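4. Getting your workbench level (and keeping it that way)

Right, you've read the parts list in section 3 and you've got the legs on. I've put up more of these benches than I care to remember, first in my own garage in Clullgate and then in other people's, and levelling is the bit everyone wants to skip. Please don't! A bench that rocks will drive you mad by the end of the first week.

You'll need a spirit level (the longer the better), a 13 mm spanner, a pencil, a torch and a cup of tea. If you bought the Stalemis foot kit you'll also want the little pack of rubber pads that comes taped inside the lid. I missed mine completely the first time and ended up cutting circles out of an old car mat.

1. Wind all the feet right up into the legs, then bring each one back down by two full turns. That gives you room to go either way.

2. Stand the bench where it's going to live. Leave a hand's width behind it if you've got sockets on that wall.

3. Lay the level along the back edge and adjust the back feet only. Get the bubble between the lines and then leave them alone.

4. Now put the level front to back, at the left-hand end, and adjust the front left foot. Do the same at the right.

5. Go back and check the long way again. It will have moved a touch -- mine always does -- so give it another quarter turn wherever it needs it.

6. Lean on each corner with your full weight. If you feel a knock, wind down the foot at that corner until the knock goes, then repeat step 5.

7. Nip up the lock nuts with the spanner. Hold the foot still with your other hand while you do it, or you'll undo all your good work.

Note: on an old concrete floor you may run out of thread. My friend Lenni Oksanen had a 28 mm drop from one end of his bench to the other and had to stand two of the feet on slate offcuts. They're still there and they haven't budged.

CAUTION: Don't lift a corner with one hand and wind the foot with the other. Get someone to lift for you, or use a car jack with a bit of timber on top.

4.1 Cables

Do this once the bench is level, because you won't want to drag it about afterwards.

1. Decide which side the power is coming from and bring everything in from that side if you can.

2. Leave enough slack that you could pull the bench out to sweep behind it.

3. Keep leads out of any groove you slide a clamp or a stop along. I've squashed a perfectly good lamp lead that way, and it went bang.

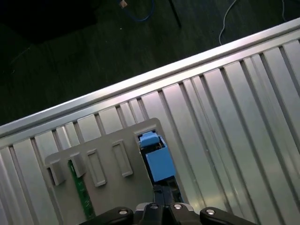 Grey cable dropping to the edge rail of a ribbed metal worktop, with dark floor beyond.

4. Label both ends of each lead. Masking tape and a biro will do, though the ink fades if your bench is by a window.

CAUTION: Unplug at the wall before you move or re-route anything.

4.2 Checking it later

Have another go with the level after a month, and again when the weather turns. I do mine in March. If it's drifted, start from step 3 (loosen the lock nuts first, obviously) and it should only take you ten minutes. Drawers and the vice are in section 5, and you'll want the vice bolts soaking in a drop of oil before you start on that.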